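Progress report, Grelholm toy library and playroom
To: Ruxandra Ghiță, small grants, Trulus
From: Kyriaki Sfakianakis
29/04/2024

Hi Ruxandra,

You asked for a page or so on where we've got to, and I'm already sure it'll be longer than that, sorry! The short version is that the sorting is nearly finished, the lending side is working, and I've spent less than I thought on boxes and more than I thought on shelving.

When I wrote to you in November we had the toys from the old Llorente nursery in bags and cartons up to the windowsill, and no real idea what was in them. Maricica Crăciun and I have now been through every single bag. The list stands at 1268 pieces, and that counts a puzzle as one piece, otherwise I'd still be at it. Of those, 489 are clean, complete and ready to go out to families. Most of the rest just need a wash or a partner (we have so many play-food halves looking for their other halves). The broken stuff went straight out, and I was stricter about that than I'd planned to be. Maricica would hold up a truck with no wheels and just look at me until I nodded.

Sorting method. We started by sorting by age, the way I'd put it in the application, and gave up on that pretty fast. Kids don't borrow by age, they borrow by "the one with the pig." So now each box is a mix: some animals, some pretend food, a couple of figures, something to stack or roll. A family takes a whole box home for two weeks and brings it back. It's much easier to check in than loose toys, and the parents like not having to choose. Lauri Väisänen wrote up a little card for each box with the contents on it, and we tick it off together when it comes back. Things go missing, of course. I'm budgeting for that.

Lending so far. We have about 70 families signed up, which is more than I'd dared put in the plan, and the waiting list for the baby boxes is getting silly. The mixed boxes go out the most. Wooden puzzles hardly move at all, which surprised me, and I'd like to try putting one puzzle into each mixed box over the summer to see if they get used that way.

Money. You have the receipts in the other file, but in plain words: the storage boxes came in under budget, as a lot of people gave us theirs. They don't match and I've stopped minding. The shelving from Tuketix came in over, mainly the delivery, and I moved what we'd saved on boxes across to cover it. I hope that's okay, it was all inside the same budget line. Nothing has been spent yet from the repairs line. Sorin Gavrilă has been gluing things at his own kitchen table with his own glue, and I'd really like to pay him back for the supplies before the grant closes. Could you let me know if an ordinary shop receipt is enough for that?

The room. Getting there! The low cabinet along the wall is full already, with the papers and folders on the open shelves on the left, and the clear plastic bins have gone underneath. I do want everything up off the floor eventually, but while we're still sorting, the floor is where it all happens, and the checkered mat is the best workbench I've ever had. The top of the cabinet has filled up too, with the spider plant and the fans, so that's no help for storage.

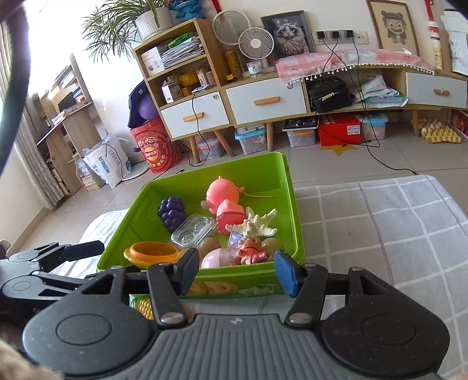
Mixed boxes are what I'd most like to keep going with after the summer. The green one with the cookies on the front is typical of how they end up: the pig, the starfish, the corn, the grapes, the egg-shaped ones, and a small figure or two. Before it goes on loan it still has to be checked against its card, and I want to pull out anything small enough to worry about for families with babies. Lauri thinks we should have a separate set of boxes just for under-threes and I think he's right, only it means another round of sorting, and I haven't broken that to Maricica yet.

Still to do before the final report:
Wash and check the rest of the play food
Finish the cards (Lauri has the template)
Set up 3 boxes for under-threes and try them with families from the waiting list
Label the drawers
Fix a day for the summer swap

One thing I'm behind on is the parent survey. I promised it for this report and it isn't ready. The questions are written but I kept wanting to hand it out when boxes came back, and at that point everyone's got a coat half on and a child under one arm. I'm going to put it on the back of the contents card and see if that works any better. You'll have whatever comes in with the final report.

If you'd like to come by and see the place, please do, any afternoon is fine. Wear something you can sit on the floor in.

All the best,
Kyriaki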